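13 Feb 2024

**Unit 6: Setting a produce display with artificial fruit and vegetables**

Read these notes before the practical. The assignment is at the end of section 4 and is worth 35 points.

## 1. Why stores and sets use artificial produce

Real grapes last a few days at room temperature. A display that stays up from June to the end of summer needs something that won't leak, shrink or draw flies. Artificial pieces cost more at the start and then only need dusting.

Our teaching stock came from the Vumidance store when it closed its display department. The full inventory runs to 2,521 pieces, most of them small. You will be working from the Furtună shelves only, which hold 200 pieces.

## 2. Sorting the stock

Sort by size first, then by color. Students often do it the other way and end up with a red pile that has strawberries and bell peppers in it.

- **Anchor pieces:** pumpkins, melons, cabbages, large grape bunches
- **Middle pieces:** apples, peppers, pears, lemons
- **Fillers:** small grape bunches, plums, loose leaves

Check stems as you sort. Green pumpkin stems are glued on and come away if you lift by them. Put anything loose in the repair tray with a tag.

## 3. Choosing a container

Plastic baskets with slotted walls are the standard here. They are light and rinse clean, and the color carries across a room. Bright blue works well under orange and red, less well under purple unless there is something pale beside it.

Wicker looks better up close but snags grape stems. Keep it for bread and root vegetables.

Line a deep basket with crumpled kraft paper to about half its height, so you don't use up good pieces where they can't be seen.

## 4. Building the basket

1. Place one anchor piece off center.
2. Set the second anchor against it in a contrasting color. Dark grapes and an orange pumpkin are a reliable pair.
3. Fill the gaps with middle pieces, stem ends turned inward unless the stem is worth showing.
4. Add a small bunch of pale grapes low down, near the rim.
5. Step back and look from customer height.

Grapes need extra care. Support the bunch from underneath with one hand and steady the top with the other while you settle it. Pulling on single grapes pops them off the wire, and the Zuven bunches can't be restrung.

**Assignment:** build one basket using both kinds of anchor and no more than three main colors. Submit a sketch and a piece list with shelf numbers. Troltix labels go on the handle side. Baskets are returned to shelf 33 after grading.
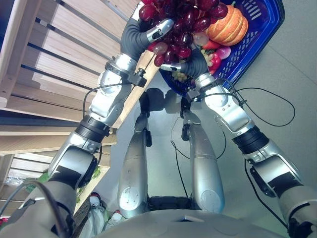
One student asked whether two bunches of grapes in different colors count as one main color or two. They count as two, and the green of the stems is left out of the total.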